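Arkside Paper Folding Kit: User Guide
Section 3. Folding the Standing-Flap Model

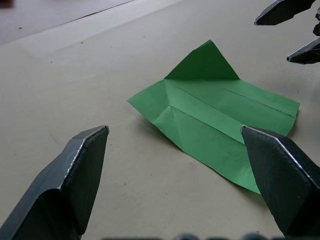 The standing-flap model is made from one square sheet and takes most people two or three tries to get right. It is the first project in the kit that does not stay flat while you work on it, so the steps ask you to let go of the sheet and check it more often than in Section 2. Partway through, expect to have a raised ridge along the middle, a triangle standing up from the sheet, and a point at the left end, much like the green sheet at the start of this section. Some bands will look lighter than others as they tilt, even though the paper is one color. Use this to check your creases. If two bands on either side of a crease look the same shade, the crease between them may need to be pressed again.

Before you start

Work on a hard, smooth surface. Do not fold on a tablecloth or a cutting mat with a raised grid.

Wash and dry your hands. Skin oil shows on the darker colors.

Take one large sheet from the Nelent pack. The pack holds 392 sheets in mixed colors. The small sheets can be used once you know the model, but the flap is hard to form at that size.

Allow 25 minutes for your first attempt.

3.1 Making the guide creases

1. Place the sheet in front of you with one edge facing you.

2. Fold the bottom edge up to the top edge. Line up the corners first, then press from the center outward. Unfold.

3. Fold the top edge down to the center crease. Press and unfold.

4. Fold the bottom edge up to the center crease. Press and unfold. The sheet now has parallel bands running left to right.

5. Turn the sheet over. Pinch along the center crease so that it points up. This is the ridge.

Note: Use the side of your thumb or the folding stick for the center crease. The other two can be pressed more lightly.

3.2 Shaping the left point

6. Fold the top left corner down to the center crease. Press firmly.

7. Fold the bottom left corner up to meet it. The left end of the sheet should now come to a point.

8. Check the tip. A small gap between the two edges is fine. If the edges overlap, unfold both corners and repeat steps 6 and 7, leaving a hair of space on each side of the center crease.

Caution: Do not run a fingernail over the tip more than once. Several layers meet there, and the paper can split.

3.3 Raising the flap

9. Open the top left corner halfway, keeping a finger on the center crease.

10. Push the loose paper upward from underneath until it forms a triangle. Crease along the base of the triangle so that it stands without being held.

11. Make a short diagonal crease from the base of the triangle down to the center crease. The two creases meet at a small corner near the middle of the sheet.

12. Let go of the sheet. The triangle may lean a little to the left. If it falls over completely, the base crease is too soft. Lay the triangle down, press the base again, and lift it.

Note: The lower band will slope away from you or toward you depending on how hard you pressed the ridge. Leave it alone for now. It is adjusted in step 15.

3.4 Finishing the right end

13. Fold a narrow strip along the top right edge over onto itself. The width of a pencil is enough.

14. Square off the right end by pressing it against the tabletop. Small uneven spots along this edge will not affect the finished model.

15. Hold the ridge with one hand and press the lower band down gently with the other until it sits at the angle you want.

Helping hands

Steps 10 through 12 are easier with two people. One person holds the lower band and the right end against the table. The other forms the flap. The person holding should press down only, without pulling, or the center crease will drift.

If something goes wrong

The ridge flattens out: Repeat step 5. Do not add a second crease next to the first one.

The bands are different widths: Start over from step 1 with a new sheet. This cannot be corrected later.

White lines show along a crease: The paper has been folded back and forth too many times. The model will still hold, but the line will stay.

Storage

Keep unused sheets flat in their sleeve, away from direct sun. Replacement sheets are listed as Hikbridge refill 1,030.

Text and fold sequence: Miroslava Fedoruk. Test folding: Botond Katona and Rafia Paracha.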